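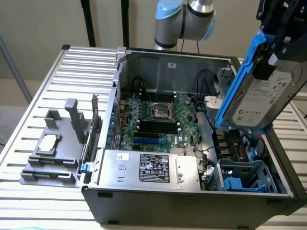

Disassembly cell from Utholm now open for bookings

Many of our readers asked us in the spring for a service which takes old office computers apart without destroying the parts. Utholm has now put such a service on offer, under the name Collet, and Kelly Godoy from our office went to Delletley to see it with one of the desktop towers.

The tower lies on its side with the panel off, and the arm works from above. Hard drives are gripped together with their blue plastic carrier, so the fingers do not need to touch the drive itself. The processor and the expansion card have their own places on a gray printed fixture next to the case. Utholm prints a new fixture for each model of computer, and this takes them 3 working days.

Kelly liked the fixture very much — it is a simple thing, but the parts stay in order and can be checked by eye. She was less satisfied with the software, Notent, where the parts list must still be typed by hand. Aroha Prendergast, who leads the service, told her that import from a spreadsheet will come in November.

The smallest order is 12 computers of the same model, and the largest for the moment is 300. Side panels should be unlocked before delivery, and any keys sent in a separate envelope. Members who wish to share an order with another office can write to Kelly before 11 in the morning on any working day.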